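Skurnow Wool Felt Drawer Liner - by the roll

Home > Drawers and shelves > Liners > Skurnow felt

In stock. Page updated December 1, 2019

Roll length: 2000 mm
Roll width: 450 mm
Thickness: 5 mm
Material: wool felt, no backing
Colours: Oatmeal, Slate, Moss, Brick, Navy, Charcoal
Sold by: Junix, cut and rolled in our own workshop

I started selling this felt after I'd lined every drawer in my own house with it and had nowhere left to put any. The first lot was a job lot end, all in Moss, and I bought it to stop my cutlery tray sliding backwards every time I pulled the drawer open. You know the thing - you open the drawer, the forks stay where they were, and you're looking at an empty bit of chipboard with a crumb on it. One piece of felt under the tray and it stopped. Then I did the drawer underneath, then the bedroom, then my workbench, and by the end of December I'd phoned the supplier to ask how much more they had.

Skurnow is my name for it (the mill's own name is a string of letters and a colour code, and I got tired of reading it out to people). It's a dense pressed felt, quite firm when you first unroll it, and it lies flat under its own weight once it's had a night to relax. If you've only met craft felt, the floppy kind that comes in squares, this is a very different animal. You can put a heavy pan on it and slide the pan about and the felt stays put.

Why 5 mm

I do get asked for something thinner. I used to stock a three millimetre version and I've let it run out. It was fine for jewellery and for lining boxes, but in a kitchen drawer it rucked up at the front edge and people wrote to me about it, quite rightly. Five is thick enough to hold its own shape and it takes a lot of the clatter out of a drawer full of spoons. It'll also go over the little screw heads you find in the bottom of older drawers without showing them as bumps.

The one place it can be too thick is a very shallow drawer, the sort you get under a dressing table or in the top of a bureau. Measure the depth inside and then measure the tallest thing you keep in there. If you've got less than a finger's width to spare, I'd leave it, or line it with paper. I'd sooner you didn't buy it than have you wrestling a hairbrush out every morning!

What fits on a roll

A 2000 mm roll will do most people's kitchen drawers with something over, though it does depend on the kitchen. The narrow ones, the cutlery and tea towel sort, you'll often get side by side across the width if you turn the felt round. Wide pan drawers are the greedy ones. If yours are wider than the roll, run the felt left to right and not front to back, and if that still leaves you short from front to back, butt two pieces together in the middle. The join all but disappears after a week or two of things sitting on it.

I'd draw it out on paper before you order. Nothing clever, just a long rectangle with your drawers sketched in as smaller ones. I do this for my own and I still get it wrong now and then, and I've been cutting this stuff for years. If you'd like me to look over your sketch, send it with the measurements written on and I'll tell you whether one roll will do.

Colours

Oatmeal is the one most people choose and it does look lovely on the day. It shows coffee and it shows turmeric, so I steer people away from it for anything near the hob. Slate is the one I've got in my kitchen now. It's a mid grey with darker flecks in it and it hides pretty much everything.

Moss is greener than it looks on most screens. Brick is a soft orangey red and very good inside a dark wood chest. Navy is nearly black indoors. Charcoal is what people want for tool chests, and I can't argue, it's good in a tool chest, though if you keep small black things like hex keys and rubber washers you'll find them faster on Oatmeal.

Batches do vary a little. If you're lining a whole run of drawers and you want them to match, please order the lot in one go and say so in the notes box, and I'll cut them all from the same piece.

Cutting it

Kitchen scissors will chew it. You want a sharp knife and a metal ruler, and something underneath that you don't mind scoring. I sell the Kiani knife on the accessories page and it's the one I use every day, but any knife with a fresh snap-off blade will do. Go gently, in several passes, and let the blade do the work.

My order of doing things:

Empty the drawer and hoover it. Wipe it out, then leave it open until it's properly dry.

Measure the inside at the front and again at the back. Old drawers are hardly ever square, and plenty of new ones aren't either.

Mark the felt on the underside with tailor's chalk. Biro will come through on the pale colours.

Cut it very slightly too big, a couple of millimetres and no more, and press it in. The extra gets taken up along the edges and holds the piece snug. Start at the back corners and work towards you. If it bows up in the middle you've left too much on, so take it out and shave one side.

I don't glue mine. If you've got a drawer that gets slammed (teenagers, garages) a strip of Jerkon tape along the front edge will hold it, and it peels off the wood afterwards. Try it on a hidden bit first if the drawer is painted or waxed.

Desks and workrooms

I hadn't thought of it as an office thing at all until orders started coming in from people fitting out studios and workrooms. It makes sense when you think about a desk drawer. Pens roll, staplers thump, and those flat metal drawers ring like a gong when you drop your keys in.

For a desk I'd go for Slate or Charcoal. Pencil shavings brush out of both quite happily. If you've got moulded dividers that lift out, line underneath them and leave the compartments bare, or the small bits will sit too high and catch when you shut the drawer. A fixed pen tray at the front is best left alone. Just butt the felt up behind it.

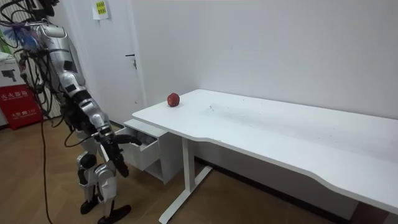 Offcuts are handy too. I keep a long thin one under my keyboard and another under the sewing machine foot pedal, which used to creep away from me across the floorboards. A square under the phone stops it buzzing along the table. And if you've enough left for a piece the size of a place mat, it makes a very decent pad for setting down a laptop or for taking something delicate apart, as the little screws stay where you put them.

Please don't use it under anything hot. Wool will put up with a fair bit but I don't sell it as a heat mat and I'd hate for you to mark a table finding out.

Looking after it

Lift it out and shake it outside, that's most of the job. For crumbs pressed into the surface use a stiff clothes brush, always in one direction. You can hoover it with the upholstery nozzle on low.

Spills want blotting, not rubbing. Cold water on a cloth, a drop of wool wash if it's greasy, then dry it flat away from the radiator. It can't go in the washing machine. I tried it, for science, on a wool cycle, and got back something the size and feel of a beer mat.

New felt sheds a bit of fluff for the first few weeks. You'll see it mostly on dark clothes, so for a jumper drawer I'd give the piece a good brush on both sides before it goes in. It settles down after that.

And moths. It's wool, so yes, in theory. A drawer you open every day isn't much to their taste, but for a spare room chest that sits shut for months I'd put cedar or lavender in and have a look at it when the seasons change.

Things people ask me

Is it sticky on the back?
No. There's no backing on it at all, and you can turn it over when one side gets tired.

Can you cut to size?
Yes, up to nine pieces from a roll at no extra charge. Put the sizes in the notes box in millimetres, width first and then depth. I cut exactly what you write, so please measure twice. Pieces cut to size can't come back to me unless I've cut them wrong.

Does it smell?
Faintly of sheep when it first comes out of the tube, and a bit more so in damp weather. Leave it unrolled overnight with a window open and it fades.

Will it do for shelves?
It will, and it's good under crockery. On a glass shelf it slides more than I'd like, so use the tape.

Can I have a sample?
Of course. The sample card has all 6 colours on it, full thickness, so you can stand a mug on one and see how it feels. It's on the accessories page and I take the price off your first roll.

Delivery and returns

Rolls go out in a cardboard tube with no plastic in it. I pack in the mornings, and anything ordered by lunchtime on a working day usually leaves the same afternoon. The tube is too fat for a letterbox, so if you're out a lot give me a work address or tell me which neighbour to write on the label.

Uncut rolls can come back within 30 days if you change your mind, so long as they're clean and you've kept the tube. Drop me a line first and I'll send you the address, as the workshop is round the back and couriers never find it from the postcode.

Also on this page: Skurnow sample card, Kiani knife and spare blades, Jerkon tape (single roll), tailor's chalk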